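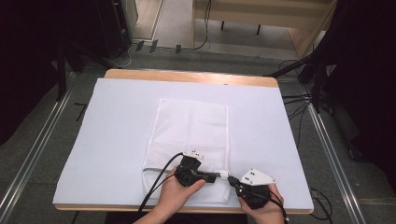
How to Run the Zip Bag Demonstration on an Open Day

These notes are for staff of the Stondulau workshop who present hand-held gripper work to visitors. They cover the table in the main room only. The walking tour and the talk at the Sial site have their own sheets.

Before the doors open

Set out the table with the pale board on top and check that it does not slide. Lay one mesh laundry bag lengthwise on the board, with the zip end towards the operator. Smooth the bag by hand. A bag that has been folded for storage will keep its creases, and these should be left alone, as visitors may wish to see how the grippers deal with them.

Groups are limited to 26 persons. Each group stays at the table for about 70 minutes, including questions. Cables are to be kept clear of the visitors' side at all times.

Starting the demonstration

1. Introduce yourself and give the name of the project, Wekine.
2. Pick up both grippers and open and close each one twice, slowly, so that the whole group can see how the fingers move.
3. Take hold of the mesh with one gripper. Do not pull yet.
4. Bring the second gripper in from the near side until both have hold of the fabric.

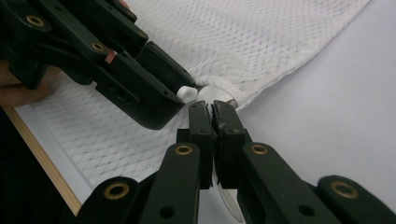

Both grippers at the mesh, with a fold of the fabric held between the jaws.

5. Ask the group to come closer by one step. Most visitors will not have seen the brass rings on the arms until this point, and they commonly ask about them. A short answer is sufficient.
6. Release the fabric and turn to the zip.

Working the zip

The zip is the main part of the demonstration and should not be hurried. Approach the seam with the fingers open and the pads on either side of it. Keep the pads low, but do not press them into the table. If the approach is poor, lift away and begin again. Visitors should be told that repeated attempts are a normal part of the work.

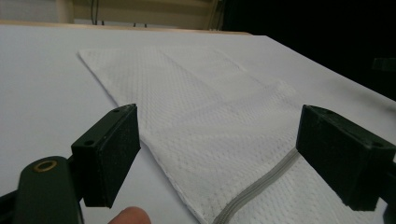

Provmont asked whether the bag could be clipped to the board for the public sessions, and remarked that the back row tends to lose interest when the fabric shifts and the operator has to start over. The request was considered. The bag is to remain unclipped, but the operator may straighten it by hand between attempts.

When the pads are well placed, close on the pull tab and draw it along the tape at a steady pace. The other gripper should hold the mesh near the end of the zip. Speak while you work, in short sentences, and say what you intend to do next.

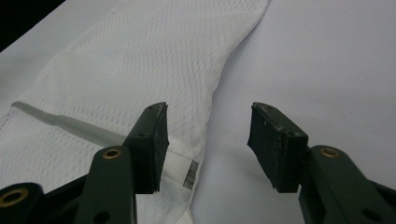
If the tab slips out, open the fingers fully before trying again. A half-open gripper is likely to catch the netting and drag the whole bag towards the operator. Should this happen, put the grippers down, free the mesh by hand and continue from step 3.

Visitors who wish to try

Adults may try the grippers one at a time, with a member of staff standing beside them. Children may do so with a parent's consent. Remove nothing from the grippers, and do not allow visitors to adjust the marker plates.

After each group

Close the zip, turn the bag over and check the mesh for pulled threads. Damaged bags go in the tray marked 1236. Wipe the finger pads with a dry cloth to remove lint, and enter the finishing time on the room sheet.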